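Chest of drawers with a shiny top and bottom drawer that won't stay shut
Posted by Hermine Strebel

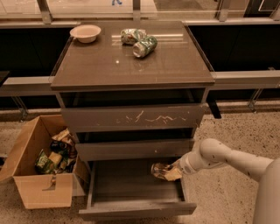
Trying to save this one before my nephew moves in on Saturday. It's dark brown with a glossy top that I love, but there are whitish scuffs across the front of the top drawer and the bottom one keeps rolling open on me. Also it has become the junk spot for snack wrappers and crushed cans – how do you all keep yours clear??

Bonevside
For the scuffs, try a brown furniture marker first. Go light, wipe, wait 2 hours, go again. If the finish is chipping you'll want a little filler stick too. Drawer sliding open is usually the floor. Put a thin shim under the front feet so the whole thing leans back a hair.

Kettunen
mine did that, shim fixed it

Trerach
Put a small trash can right next to it! We did that in our hallway and the cans stopped piling up (mostly). Empty the drawer and wipe it out before he puts clothes in – crumbs get in the corners.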